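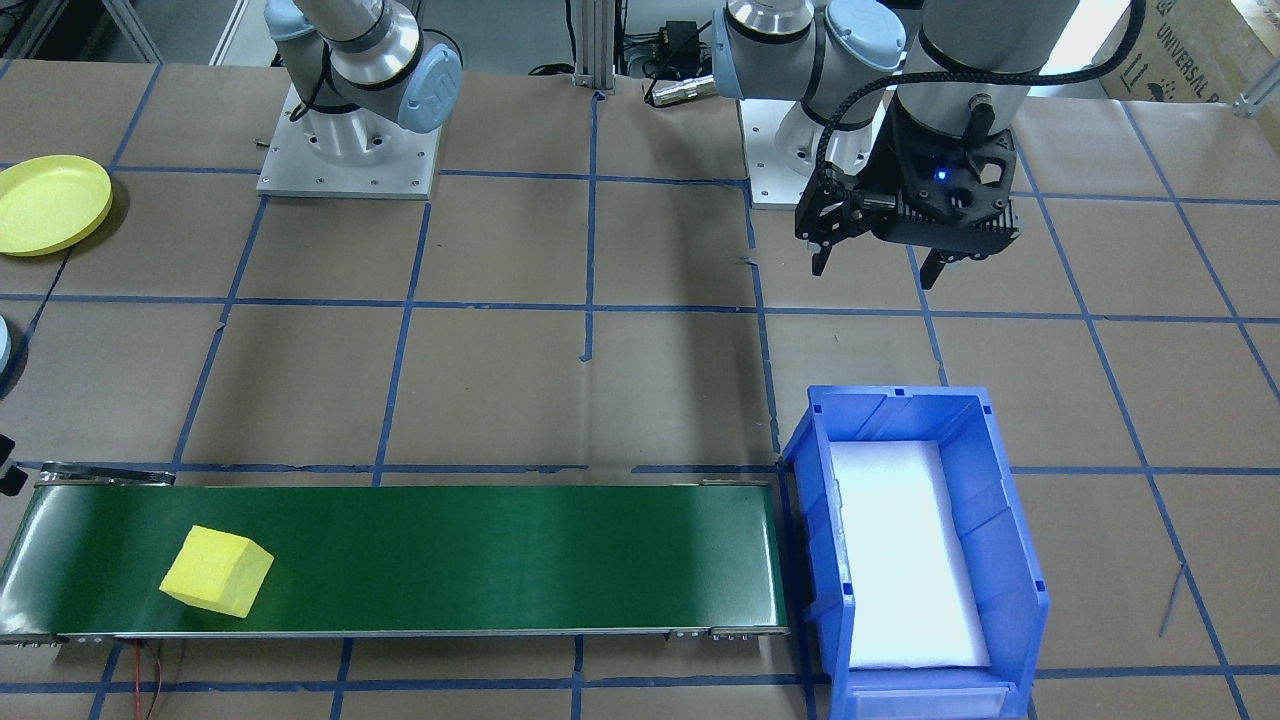
Two arms and a conveyor: how do I stop the second arm picking too early?

Posted by Muireann Carroll

I'm building a small sorting cell in our shared workshop and I'm stuck on the timing. The first arm puts a foam cube on the belt, the belt carries it along and tips it into a blue bin at the end, and the second arm then picks it out of the bin. The table is covered in brown paper with a grid in blue tape, which I use for working out positions by hand.

At the moment it all runs on fixed delays. I start the belt, wait 11 seconds, then send the second arm down. It works when the cube is set down in the same place each time. If it lands further back on the belt, the gripper goes down, closes on nothing and carries on as though it had the cube. In my last run of 200 cycles I got 141 good picks.

The belt motor is on its own supply with a plain on/off relay. The controller is a Ritow board and it has spare inputs. I would like to avoid a camera if I can. What would you do?

Nikola Perić

Slow the belt down. I had the same trouble and that sorted it.

Danica Nedeljković

Slowing the belt won't help much if the starting position varies. It may make the error in seconds bigger.

Put a break-beam sensor across the end of the belt, just before the drop. Wire it to one of the spare inputs and start your wait when the beam clears, so it no longer matters where the cube was put down. The wait only has to cover the fall and a moment to settle. Keep a time limit as well. If the beam hasn't been broken in 20 seconds, stop the belt and show a fault.

For the empty grips, read the finger position after closing, if your gripper reports it. Fully closed means no cube, so open, lift and try again once before stopping.

Two other things to check. Foam can bounce, so the cube may not come to rest in the same part of the bin each time. And fix the bin to the table, as any small knock will put your taught positions out.

Vesna Janevski

Agree with the beam sensor. Keep its cable away from the motor wires or you may get false triggers. I used the Nusitz one and had to add a short filter in the code, up to 20 milliseconds, before it behaved.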